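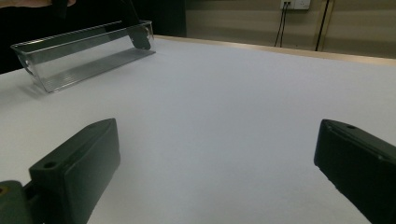 *Item 1, tabletop and fingers. Clear tray parked at the back.*

**Two-arm handheld gripper bench, pre-run check**
September 23, 2020, shared shop at Floscombe
Checked by me, second pair of eyes: Rostislav Hájek

I redid our old list because it had grown to two pages and people were ticking boxes from memory (me included!). Anything marked FIX gets done before the next session. Anything marked WATCH can wait, but please look at it again when it's your turn.

## Table and fingers

- [x] White surface wiped down, no tape residue
- [x] Edges of the top surface lying flat
- [x] Fingers open and close by hand with no gritty feel
- [ ] Finger pads the same height at full close. **WATCH.** One side closes a hair low. I can live with it for trays, I would not want to pick up a washer with it.

Torque on the finger screws is still "snug with the short key." Rostislav Matoušek wants a real number and he's probably right, so if anyone owns a small torque driver, bring it in and I'll buy the coffee.

## Cables

- [x] Strain relief tight at both grippers
- [x] No nicks in the jacket, checked by running it through my fingers
- [ ] Enough slack for a full reach to the far corners. **FIX.**
- [x] Nothing wrapped around a wrist 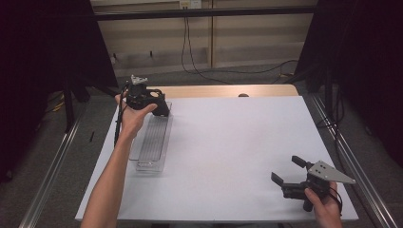
Slack is the thing I fuss over most on this build, and it's where the Komau rig taught us a lesson back when we yanked a connector clean out. My rule is that you take your longest reach, stop there, and look down at where the cable goes. On the left it comes off the gripper, follows the hand and forearm, and hangs over the edge of the table, so that edge is where I want a smooth guide before anybody does a long session. The right one runs down past the hand toward the near corner and I'm less worried about it, but give it the same test. There's a cable on the carpet at the back too, on the right, and I'd like it taped down so it stays out of everyone's shoes.

## Frame and rails

- [x] Corner brackets tight, all of them, with the long hex key
- [x] Table doesn't rock when you lean on it
- [x] No sharp burrs on the rail ends (filed one, ran a rag over it, no snags)
- [ ] Overhead bar re-checked after 30 minutes of use. **WATCH.** Ran out of evening.

## Holder and tray

- [x] Holder sits flat
- [x] Tray free of cracks
- [ ] Holder fixed to the table. **FIX.**
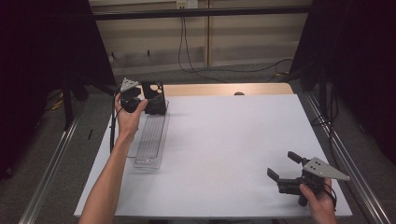
I go back and forth on whether the holder should be clamped or just heavy. Hájek likes heavy, I like clamped, and Procházka, who printed the first version, says we should stop arguing and use double-sided tape. What settled it for me was how we work around it: the left gripper gets pressed right up against the side of the black holder, with the tray lying directly in front, its far end just about touching the base. If the holder slides, it has the tray to bump into. So clamp it, please, and check for wiggle with one finger afterward. The round cutouts in the front face are handy for getting a zip tie through if the clamp is missing again.

## Hands and people

- [x] Sleeves up, no rings, no dangling watch strap
- [x] Thumbs clear of the linkage before squeezing
- [x] Breaks every 60 minutes, sooner if your grip gets tired
- [x] Both people know who calls "stop"

Hand fatigue is real with these things! After a long evening I start squeezing way harder than I need to, and that's hard on the pads and on me.

## Last look before starting

- [x] Bin empty
- [x] Bin rim and handle openings wiped, no rough spots felt
- [ ] Finger edges trimmed. **FIX.** Deburring knife is in the drawer under the Teltville drill press.

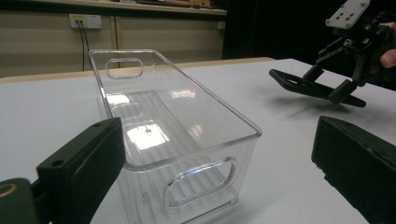
*Last look: bin empty, lower edge of the right finger still ragged. Trim before next run.*

## To do

1. Clamp the holder (me)
2. Smooth guide for the left cable, and more slack (Hájek)
3. Clean up the finger edge, then feel it with a cotton swab for snags (Matoušek)
4. Tape down the floor cable (whoever gets there first)

Next full check is in November, or right after anyone swaps a gripper. Initial it and leave the sheet on the clipboard by the door.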